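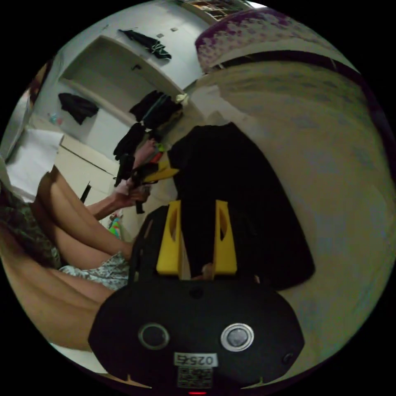

4.2 Color zoning and end identification

Slim household items are often symmetrical in outline, and a user with reduced acuity has few cues for telling one end from the other. Earlier work on this problem (Szczepańska and Shenoy) treated color as a property of the whole item. We treat it as a property of each end. The Ostia item set was therefore divided into single-color items, items with one colored end, and items with a different color at each end. The last group is called two-zone in what follows.

Items were presented against a light and a dark background. Luminance contrast between zone and background was measured with the Ornis meter at 300 lux, and the lamp was given 12 minutes to settle before the first reading. Each item was shown for 3000 ms, after which the participant named the end nearer the left hand. Responses given before the item was fully uncovered were dropped. Trials with the Gowda filter in place followed the same order as those without it.

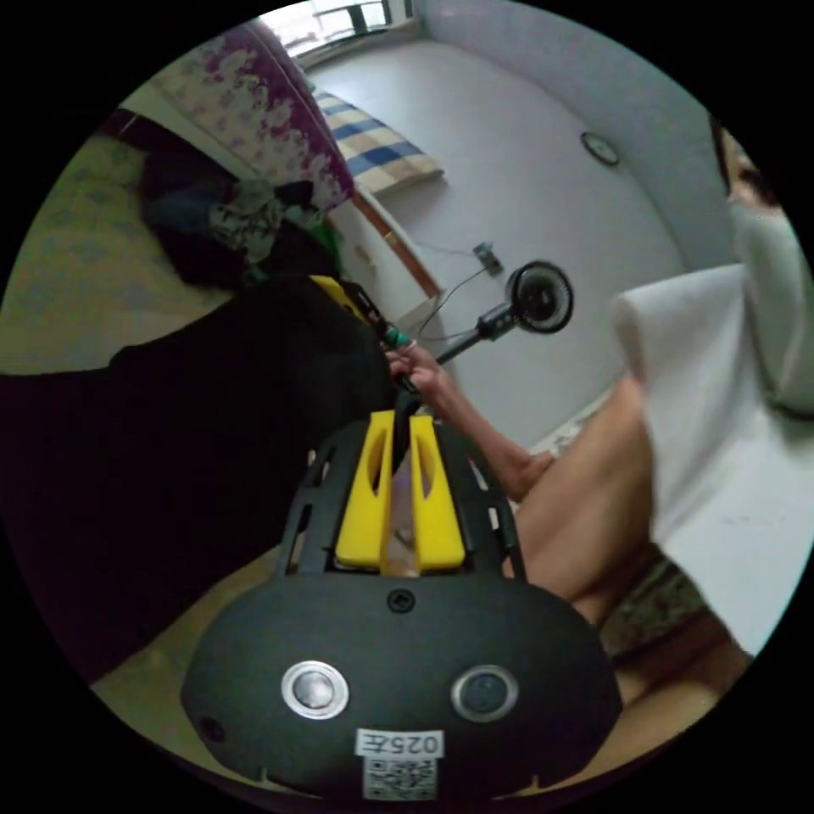 Two-zone items gave fewer end errors than single-color items on both backgrounds. The gain was larger on the dark background, where a single-color item in a deep shade tended to lose its outline first. Hue alone does not account for this. In the two-zone case the pair matters: green at the tip and yellow at the other end, as on the slim object in the hand in Figure 3, differ in lightness as well as in hue, and the difference can remain usable when hue discrimination is poor. Red and green pairs of matched lightness gave no such gain under the filter.

Figure 3. Slim object with differently colored ends, held in the hand.

A second effect concerns occlusion. The fingers cover part of the item during normal use, so a zone near the grip point may be hidden when it is needed. Zone length was varied in the Triltora series to test this, and short zones were missed more often than long ones - even at high contrast. Participants who turned the item before answering were scored separately (Section 4.3).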